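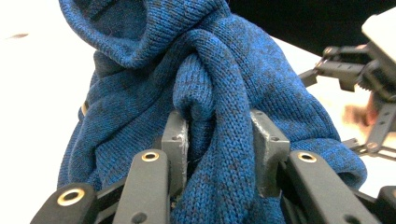

How many examples of one garment do we need before we train again?
Between 30 and 40 for each garment is enough for a first check, and we add more only where the policy fails.

Dear list,

I answer this question first, as three people wrote me with it in September. Below I put the message of Uriel again, so that new members can follow.

> From: Uriel Ledesma
> Subject: [takham-users] knit set, count before upload
>
> We have now 498 episodes in the Takham folder. From these, 38 are
> of knitwear, the others are towels and shirts. Nine of the knit
> episodes have no closing of the fingers in the log. Should I delete
> them or keep them? Also, should the start with bare table stay in
> the episode, or do I cut it?

Uriel, please keep the nine, but move them to a separate folder and write "no grasp" in the notes. They can be useful later for the Varela filter, which must learn to reject such episodes.

For the second point, please do not cut the start. The Asto script looks for the first moment with open fingers and takes the width from there. If this moment is missing, the script takes a default value and the whole episode is shifted.
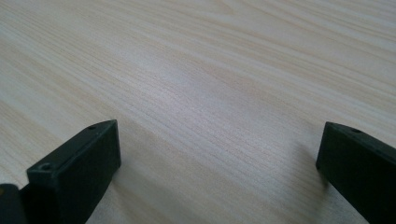

Fingers open, table only, nothing held.

About knitwear in general: it changes its form with each grasp, so two episodes with the same sweater can be very different. I ask everybody to shake out the garment between episodes. In the 2026 set we forgot this, and some of the episodes started from almost the same fold.

The upload to Uncombe closes at 17:00. If your connection is slow, send me the notes file first and the video after.

Thank you and best regards,
maintainer of takham-users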